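Print this page | E-mail this page

Open day at the Cundus textile works, Bloxham

The February tour took 71 minutes and began in the dye house - noisy, and warmer than the yard.

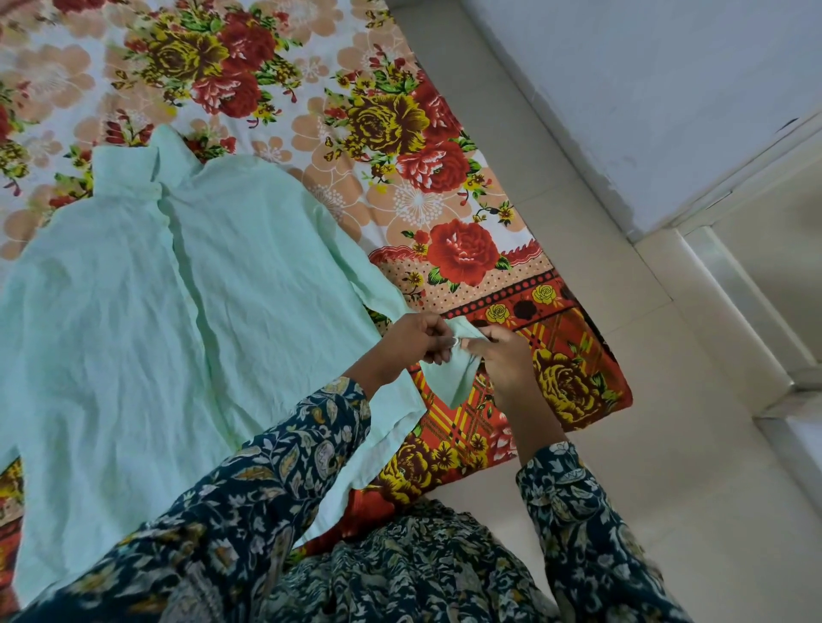
Cundus has woven and finished cotton on the site for 40 years. Most of it goes to shirt makers and bedding firms. A plain pale green, like that of the button-up shirt laid out on the floral sheet, takes one dye bath, but prints need a separate screen for each colour. We saw 17 screens on the Flarnora line.

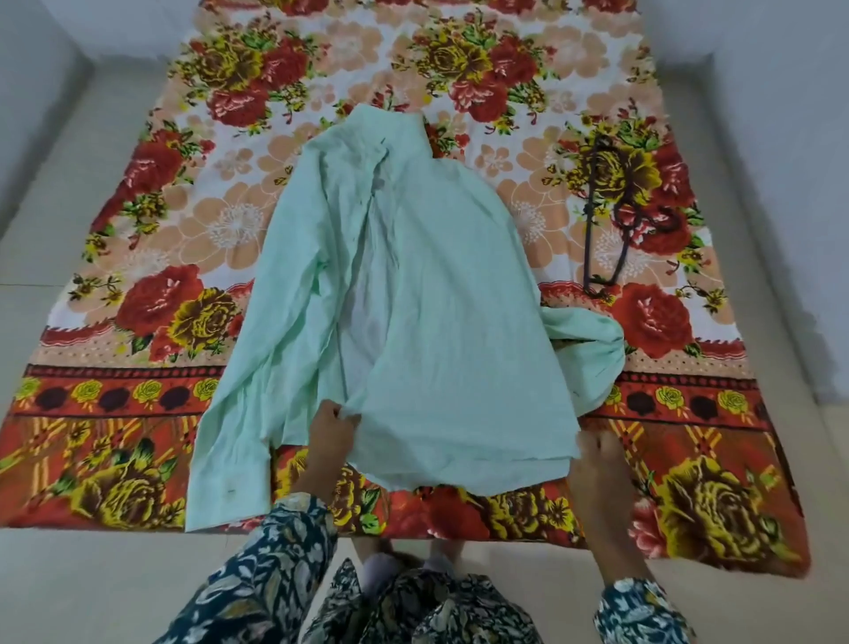 Can visitors buy cloth on the day? Only remnants, from the shop by the gate.

Print | E-mail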